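## Unit 4: Working rules for hand-held gripper collection

Handout prepared by Augustina Dankwa. Read before the April practical. The rules follow the Guerra site procedure, with changes agreed by Hazem El Sherbiny after the last review.

### 4.1 Scope

These rules apply to any session in which operators carry gripper devices and wear head-mounted equipment in a shared room. Fixed-arm cells are covered in Unit 6. There is no fence in this kind of work, so separation depends on floor layout and operator behaviour.

### 4.2 Spacing and cables

1. Each operator keeps one arm's length clear on the working side. Where two operators must work closer, they agree out loud who moves first.
2. Cables running from the device to the body are clipped at the waist, with enough slack for a full reach. Test the reach before recording -- both arms, overhead and to the floor.
3. Backpack rigs add depth behind the wearer. Look before stepping back.
4. Walls, shelving and glass panels count as contact surfaces. Approach them at walking speed or slower.
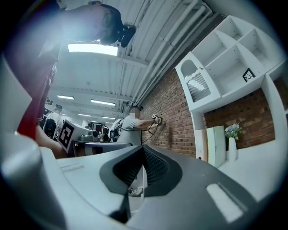 *Figure 1. Operator at the brick wall, device at full arm's reach, cables hanging toward the waist.*

Rule 2 is the one most often marked down. A cable that sits well at chest height can pull tight when the arm is extended, and the operator tends to correct by twisting the wrist. The twist is then recorded as part of the motion.

### 4.3 Markers

- Fiducial markers on devices must be flat, clean and uncovered. Do not hold the device by the marker mount.
- Free-standing markers are placed before the first take and stay put until the last. If one is bumped, stop, log the time and repeat the check in 4.4.
- Replace any marker with a lifted corner or a scuffed edge. Tape over the face is not a repair.

### 4.4 Check before each take

Hold the device in front of the chest with both hands. Confirm that the marker faces outward, the headset strap is snug and the cable loop is clear of the fingers. Say "ready" and wait for the reply.

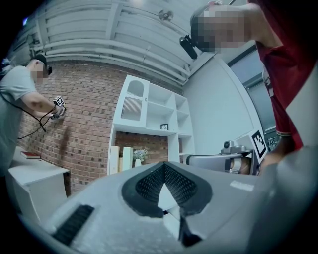
*Figure 2. Device held in both hands at chest height, marker cube on top.*

Run 144 in the Hila set was rejected because the check was skipped after a break. Quote the run number in your lab report if you use that set.

### 4.5 Stopping

Anyone in the room may call a stop. Lower the device, stand still, then report to the session lead (Maj-Britt Lundgren for group 2). Log entries go on form 787.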